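4.2 Where clothes wait between wearing and washing

The diaries show that most garments in the sample did not move straight from the body to the wash. Respondents in Tritotley described a middle stage, in which a garment had been worn but was not yet thought dirty. Earlier work on household washing has tended to treat this stage as a delay, to be explained by a lack of time or of drying space. Our material suggests it is better seen as a sorting step with its own rules.

We asked 40 households to keep a written diary through June, noting each time a garment was put down, picked up again, or sent to the wash. Over 3000 entries were returned. Aslı Tokgöz coded them by type of garment and by resting place, and Zübeyde Coşkun coded 200 entries a second time as a check. Where the two codings differed, the entry was talked through and given a single code. The most frequent cause of disagreement was the word "chair", which some respondents used for any surface near a wardrobe.

Knitwear and long-sleeved tops stayed longest in the middle stage. Underwear and socks hardly entered it. Trousers fell between the two, and respondents gave very different accounts of them – one person washed jeans after every wear, while another in the same home washed them when they "stopped hanging right". Smell was the test named most often for tops. For knitwear, respondents more often spoke of shape, and several said they put off washing a jumper because they feared it would stretch or shrink.

The resting place also mattered. Garments hung on a door or rail were mostly worn again. Those left on the floor were mostly washed, even when the respondent had written that they were clean. Beds were a mixed case. A bed has to be cleared before night, so clothes laid on it were dealt with sooner than those left elsewhere, and the decision was often made in haste. Four respondents wrote that they moved the whole heap to another surface and put it back in the morning. We coded these as a single rest.

Rules of this kind were rarely spoken aloud. In shared homes they came up mainly when one person washed something another had meant to wear again (see section 4.3). Figure 3 shows a knit fabric and a long-sleeved top, the kind of items that gave rise to most of the long rests.
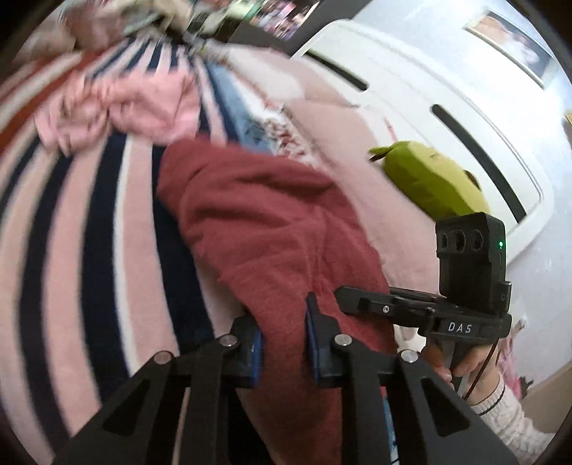
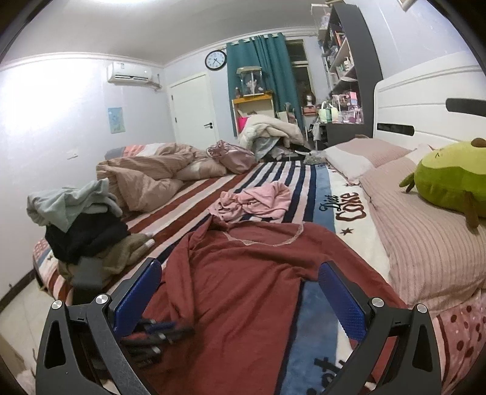 Figure 3. Clothing on a bed: red knit fabric, gathered in a fold (first), and a long-sleeved top with a pale trim at the neckline (second).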